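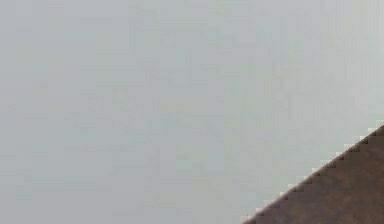 How long should a linen-lined case binding remain under weight after the endpapers are pasted down?
Overnight at minimum, and a full day when the paste is wheat starch and the room is humid. Boards removed sooner than this have warped toward the text block in every trial recorded in this notebook.

Saturday, May 15, 2021
Bindery, Clernetstead
Entry by Hiwot Tamiru

Work continued on the parish survey volumes received from Isilley. The volume presently on the bench is the second of the set. It has 210 leaves, sewn on four recessed cords, with the original case detached and the spine lining almost entirely perished. The first volume was pressed last week and is to be left alone until its boards have settled.

Paste. Wheat starch, one part to five of deionized water, soaked one hour and cooked in the double boiler for 25 minutes with constant stirring. The batch was strained twice through the horsehair sieve. It was still slightly too stiff for the endpapers and was let down with a further spoonful of water before use. The earlier recipe on the inside cover of this notebook should be regarded as superseded. Methylcellulose was kept for cleaning the spine only.

Spine. The old animal glue was softened with a methylcellulose poultice, left on for 11 minutes per section and lifted with the bone folder. Longer application is not advised on this paper. On the first volume, moisture reached the gutter of the opening gathering and left a faint tide line, which has been entered in the treatment record. No such staining was observed today.

Lining. Two layers of Japanese paper were applied, with the grain running head to tail, followed by aero linen extending onto both boards. The linen was cut 60 mm wider than the spine. This is more than is needed and will be trimmed once the joints have been set.

Sewing. The cords are sound except at the third station, where two strands have parted. It was decided to reinforce this station with a linen thread extension and to leave the remainder of the original sewing undisturbed. Colleagues who would prefer full resewing are asked to raise the matter before the case is attached.

Boards. The original boards are retained. The lower corner of the front board had delaminated and was consolidated with thick paste and clamped between silicone release paper and blotter. New board from the Jacquet stock was compared for thickness in case a replacement should be required. It is noticeably thinner than the original, and two pieces would have to be laminated together.

Covering cloth. The dyed sample from Bastura is too green beside the surviving cloth. A second sample has been requested, with more brown in the mixture. The rebacking cannot proceed until it arrives.

Conditions. Relative humidity in the bindery was 82 percent at nine in the morning, well above what is wanted. The dehumidifier was emptied at noon and again at closing. Drying times should be extended accordingly, and no pasting down of endpapers should be undertaken until the reading has fallen. Blotters are to be changed after the first half hour, then at two hours, then at the end of the day.

Outstanding:
Order unbleached linen thread, 18/3.
Return the large backing boards to the lower rack.
Sharpen both paring knives. The longer one has a nick near the tip.
Confirm with Isilley whether the loose map is to be guarded in or housed separately. The set is due back in August.

Second volume left in the nipping press under light pressure, spine outward, with fresh blotters. To be checked Monday before the paste is made.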